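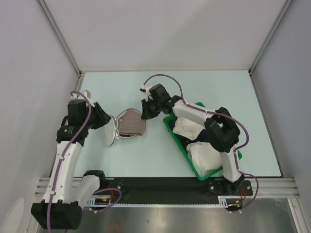

A machine that folds one item while a person folds six is no threat to anyone, according to one former packer who wrote in after our February article on soft-goods handling, and the real question is what the other five people are told in the meantime. We put that remark to the shift lead at the Sestside sorting and repacking site in Baudry, where a two-arm cell has been running next to the manual tables for 14 weeks.

Search this site Go

The shift lead did not dispute the ratio. "It is slower than we are. On flat items it is a bit slower, and on anything with a frame or a lining it is a lot slower. But it does not stop to look for tape."

Sestside takes in fabric goods that have been returned or opened, checks them, closes them and sends them back to stock. The work was fully manual until this year. Items arrive in bins, a person takes one out, opens it, looks inside, closes it and puts it on the outgoing belt. The cell does the handling part of that job. It holds an item with one gripper and works the fabric with the other. The decision about whether the item is fit for stock still belongs to a person at a screen two tables away.

"People assume the arms do the checking," the shift lead said. "They present the item. Somebody looks at the picture and presses accept or reject. If the lining is folded over, you can't see the seam, so you press reopen and it tries again."

The control software is from Zoder and the job scheduler is called Flastell. Before the cell went live, the site recorded 1,000 handling attempts with a technician present for each one. The most common fault was a grip that caught two layers of fabric where one was wanted. Changing the approach angle of the gripper brought that fault down. Slipping on coated fabric is still open.

We asked what a normal shift looks like now. The shift lead described four jobs where there used to be one. Two people work the manual tables. One loads bins for the cell and clears what it drops. One sits at the screen. They rotate every two hours. The rotation was not in the original plan, which had a fixed screen operator.

"We tried fixed for a month. The person on the screen got headaches and the people on the tables thought the screen was the easy job. Both complaints were fair. Now everybody does everything, and the complaints are about the chair."

Loading turned out to need the most training. A person can pull an item from the bottom of a packed bin without thinking about it. The cell needs bundles placed with some space between them, and dark fabric lying against dark fabric is hard for the cameras to separate. Loaders are taught to alternate light and dark items when the delivery allows it.

Pay grades were the longest part of our conversation. The site has 40 people on the floor across all shifts. All of them were offered the same training, and anyone who passes the screen and loading modules moves up one grade, whether or not they work at the cell that week. The shift lead had asked for this in writing before installation.

"If only the people on the cell get the grade, you have made two classes on one floor. I have worked in a place like that."

No positions have been cut. Temporary hiring was lower this season, and the shift lead would not say that the cell had nothing to do with it. "I don't set those numbers. I can tell you what my shift does."

Maintenance is shared. The crew may clean the tabletop, swap gripper pads and look over the hoses along the arms for wear. Anything behind the mounting plates is left to the site technician, and the power is locked off first. A stop button can be pressed by anyone for any reason, and the log does not record who pressed it. Flastell does record the length of the stop. The crew objected to that at first and accepted it once the reports were limited to weekly totals.

In its last full reporting period the cell finished 2,372 items. The manual tables finished more, as expected. The shift lead's own measure is sore wrists reported at the end of a shift. Those reports have fallen, though the rotation began in the same period and the two effects can't be separated.

A second cell is under discussion. The shift lead has asked for it to be placed facing the tables. With the current one, the loader stands with their back to everybody else.

Shares 14 | Comments 40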